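Ploditz (the dish)

Ploditz is a baked potato and cheese casserole from the small town of Nalport, where it has been a favorite at family suppers for as long as anyone there can remember. It is usually served straight from the pan, with sour cream on the side and plenty of black pepper.
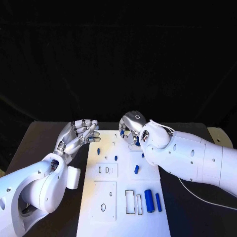 The name comes from an old local word for a doorstep, or so the story goes, and cooks still like a good thick slab of it. The oldest written recipe is credited to Jozef Verschueren, a baker who sold it by the slice on cold mornings and wrote it down on page 117 of his household notebook, between a plum cake and a cure for hiccups.

Preparation

Potatoes are grated, squeezed well in a towel, and mixed with 2 eggs, chopped onion, and about 100 grams of a mild white cheese.
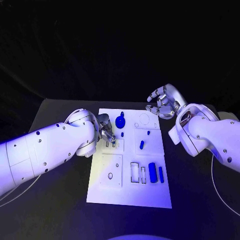

Everything is pressed into a buttered pan and baked until the top is a deep golden brown and the edges have gone nice and crisp (many people will tell you the corners are the best part!). It should rest a little before cutting.

Variations

Inga ploditz, named for the nearby valley, adds smoked bacon and a spoonful of mustard.
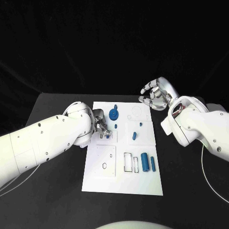 A sweeter kind, made popular by the cook Efraín Carhuamaca at his restaurant Plurkano, swaps in sweet potato and a pinch of cinnamon, and turns up mostly in November.

See also: Potato pancake, Gratin, Kugel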